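Triklow: sorting a shared tabletop with tape and paper
Project report, spring term

Our team picked the least glamorous topic on the list and ended up loving it. The question was simple: if a big shared worktable gets marked off into cells, do people put things back where they found them? We called it Triklow, after the storage game one of us played as a kid, and we ran it in the Angelovski workshop from the end of March into May.

The table came first. We covered the top with brown paper from a roll (Groda, the heavy kind) and laid a grid over it in blue tape. Paper was a great choice! It takes pencil, it hides the old glue stains, and the tape peels off again without a fight. The grid was harder. Our first lines were measured from one end only, so small errors added up and the lines drifted. We re-did it once and then decided that a slightly crooked line still tells you where a cell ends. A few of the slants stayed in for good.

Next we chose the objects. Small things like scissors and rulers went into Tiruvent trays, which were moved on and off the table as needed. The laptop was the one big item, and we argued over it for most of an afternoon. Should it get a cell of its own, or sit wherever there was room? We gave it a cell near the back, square to the tape, with its front edge just short of a line and the white stand behind it.
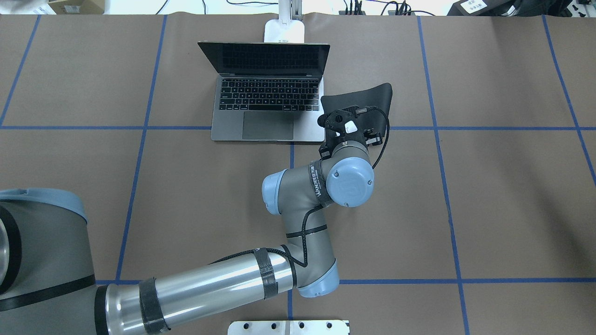 Another team that shares the workshop wrote on our feedback sheet that the laptop cell was the only one they never had to think about, and that they wished the small tools had been as easy. They also asked why the cells weren't labeled. Fair point – we had left labels out on purpose, to see how far the lines alone would get us, but we never told anyone that.

For the count, we logged every item put down at the end of a session. Over the whole project that came to 1004 items, and 885 of them were inside a cell with no part touching tape. We were thrilled with that. Another 107 were lying across a line, mostly long things like rulers. The last 12 were off the table altogether, on chairs or the windowsill.

Two things we would change. The cells should come in 2 sizes, a wide one for long tools and a smaller one for everything else. And the tape needs pressing down again every week or so, especially at the crossings, where one strip rides over the other and the corners start to lift.

Materials left over: most of a roll of paper, one full roll of tape, all the trays. They're on the bottom shelf for next term's group.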